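Home | Contents | Previous chapter | Next chapter | Glossary

Chapter 8
Can Machines Do the Chores Yet?

Ask a class what a robot should do at home and the list comes quickly: dishes, laundry, floors, the cat litter. Ask what robots in homes can do today and the list is much shorter. This chapter is about the distance between the two lists, and about how people try to measure it. 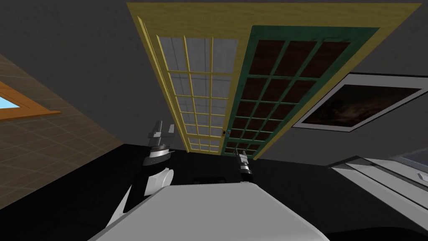 Simulated household work, seen from the robot's side. 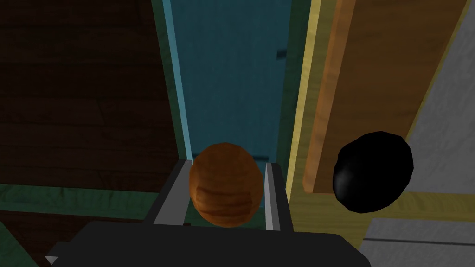

Most of the practice that household robots get takes place in simulation. A simulated kitchen costs little to run, and a dropped cup can be put back on its shelf in an instant. The same chore can be tried in 157 versions overnight, with the furniture moved and the walls recolored each time. A real kitchen would allow a few tries before someone needed to cook dinner.

Simulation has limits. Contact is hard to compute. When a finger presses on a sponge or a wet plate, the real object bends, slips or sticks in ways that a program can only estimate. A robot that does well on the screen may do poorly at the sink. Engineers call this the reality gap, and we return to it in Section 8.3.

Shops and small factories have the same trouble in another form. Randa Awwad studied a packing room at Drasholm, a maker of kitchen goods, where a robot arm was set to load boxes. In one trial the arm was given 362 items. It handled the rigid ones well. Soft goods, such as dish towels and oven mitts, were another matter, and the packers went back to doing those by hand. Marwan Hattar, the shift lead, told her that he would keep the arm for the heavy pans and nothing else.

Her report makes a point that matters for the whole chapter. "Can a machine do this chore?" is too loose a question. A chore is a chain of smaller jobs: find the thing, reach it, take hold of it, move it, let go of it in the right place. A machine may be good at four of these and fail at the fifth, and then a person still has to stand nearby.

Before reading on, choose a chore you did this week. Write down each step, including the ones you did without thinking, such as turning a mug so that the handle faced you. Keep the list. You will need it for the exercise at the end of Section 8.1, where we sort steps by how much they depend on sight, on touch and on knowing the room.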